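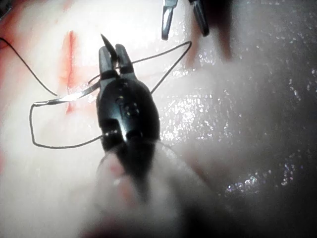
How long should I leave the tail on a practice stitch?

Long enough to grab again when the knot slips, so leave more than your pride suggests.

sheyla_c
I cut mine short and the first knot undid itself. Plikness pad, dark thread.

senad_d
Short tails are fine if you throw the knot square. You're tying grannies.

sheyla_c
Thanks, Grandpa.

jaruwan.k
Disagree with Senad. Leave them long on practice pads, that stuff is slippery. Also park your slack on one side before the next bite or you'll be tying your own loops together. Ask me about May.

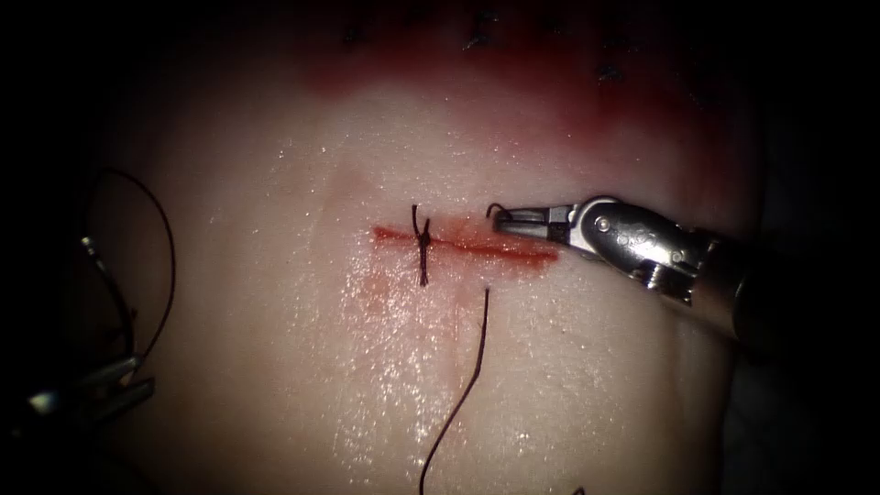
One knot tied, thread through for the next.

clodagh_or
Tidy knot. I'd still go closer together on a cut that length.

senad_d
And those tails are short. I rest my case.

jaruwan.k
You rest it every thread. Post 3,271 and counting.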